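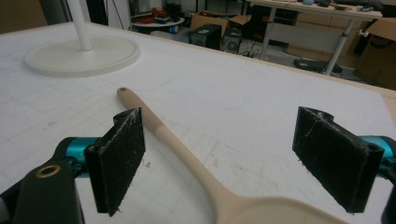

Fingers open over the spoon handle. Section 4 of the Dramo binder has opinions about the lint on those pads.

Triderum Dramo Bench Practice Kit: 138 pages on how to pick up a spoon

I have reviewed grippers, gripper pads, a gripper carrying case and one very bad gripper wall bracket. Until October I had never reviewed a set of rules. The Dramo kit is a set of rules with some swabs in the box, and it costs $272, so somebody at Triderum is confident.

What you get for the money: a 138-page ring binder, a deck of wipe-clean cards, a packet of lint-free swabs, a roll of floor tape and a sheet of stickers that say CHECKED. The binder covers good practice for people who record tasks with a hand-held gripper so that a robot can learn them later. I do a fair amount of this, mostly with kitchen things on a white table, and my existing written procedure was a sticky note reading "charge it."

The writing

Better than expected. Each rule gets one sentence in bold and a paragraph underneath, and most of the paragraphs were plainly written by a person who had made the mistake. There are 176 rules. I would have guessed that the subject ran out at thirty, and for me it does run out somewhere in the nineties, where you find a rule on how to hold the binder.

The cards are the good bit. They boil the whole thing down to what you do before a session, between takes and at the end, and after a week I'd stopped opening the binder at all. Triderum could sell the cards alone for a quarter of the price, which is presumably why they don't.

Rules I now follow

Clean the pads before the first take. The faces of mine are dark and they show everything: white dust, small fibers, a few fine scratches. The binder wants them wiped in one direction with a dry swab and then looked at under a lamp. Scratches you log and leave alone. Before the kit I had never once looked at the pads on purpose.

Sweep the table, too. A few dark specks of debris on a white surface seem like nothing until you are reviewing takes and keep stopping to ask what that is. Dramo says to clear anything that isn't part of the task, down to crumbs, and gives this its own card with a drawing of a crumb on it.

Start with the fingers wide open. It sounds too obvious to print. Then I went back through my older takes and found plenty where I had begun half closed, like a man reaching for a handrail in the dark.

Vary the placement. Same object, new angle, new spot, and don't let your favorite corner of the table win every time. I had a favorite corner. Cauã Cordeiro, who shares the bench with me, had apparently known about it for months.

Rules I have argued with

The background section is where the kit and I part ways. Dramo's position is that anything behind the table should be either hidden or "stable and declared," meaning you write down what is back there and it stays put for the whole session. So on Friday I sat down to declare ours: the desk with its keyboard and hanging cables, the computer tower underneath, the open cardboard box, the other cardboard boxes, the cabinets, the monitor, the robotic arm, the tripod legs. The form has six lines.

I see the point. If a box moves between takes, you'd like to know that it did. But real kitchens have clutter in them too, and a policy of plain walls everywhere would give you a robot that has only ever met plain walls. The binder grants this in a footnote on page 91, in smaller type than the rest, as if hoping you'd be tired by then.

Fixed items on the table itself get a more sensible treatment. A stand may stay where it is so long as its base is kept clear of the task area and you note its position at the start. Our table has a faint grid on it, so I note the square. It takes four seconds and makes me feel like a harbor master. 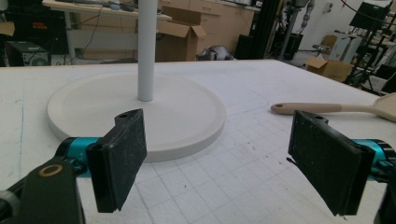 Cables, floors and feet

The safety chapter is short and the best thing in the binder. Cables run along walls or under tape, never across where the person holding the gripper steps back. People recording look at their hands, says rule 112, and they step back a lot. The floor tape in the box is for this. It is good tape, and I used all of it on the first afternoon.

There's also a firm line about robot arms in the same room: powered down, or well outside reach, before anybody starts recording by hand. No exceptions, no footnote. I have no jokes about that one.

Compared with the others

Gourlay publishes a free checklist that fits on one page and covers perhaps half of what matters. Jarkside's guide is longer and assumes you have a room for each activity. Dramo sits between them and is the only one that seems to know what a spoon is.

Should you buy it?

If you work alone, take the Gourlay page, add "look at the pads" in pen and spend the money on lunch. If 2 or more people share a bench, the cards earn their price by giving you something to point at other than each other. Cauã has put a CHECKED sticker on my favorite corner.

Four stars. One off for the rule about holding the binder.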